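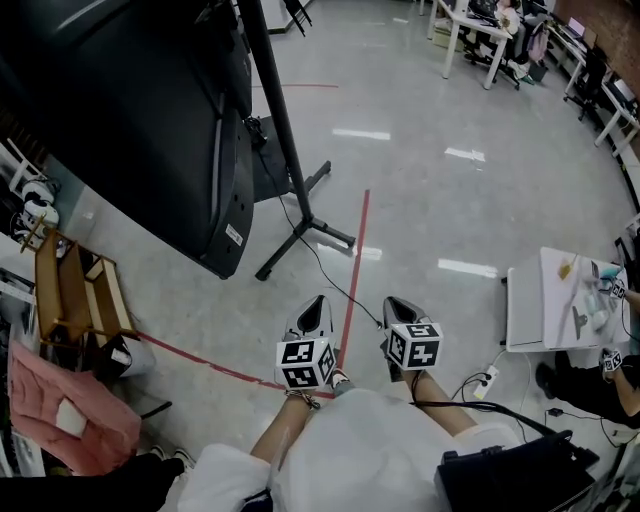 Hand-held grippers, each wearing its marker cube, at the Surden open day.

The robots at Surden, I was told on arrival, learn from people. The people were sitting down.

Each held a pair of grippers with a patterned cube on top, like dice for a game with very long rules. Rosalba Cattaneo, who runs the demonstrations, explained that the patterns let the software follow every turn of the wrist. A good operator can record 200 takes in a shift – folding, mostly, and putting things into other things. The project, called Kurnero, wants 500 from everyone before May.

Then she handed me a set. My assignment was to move a bottle cap into a dish. I managed it 3 times in ten minutes and dropped it on my shoe twice.

"We keep the bad ones too," Cattaneo said, typing something. My best attempt is now number 371. Somewhere in Flallwood a machine will study it closely.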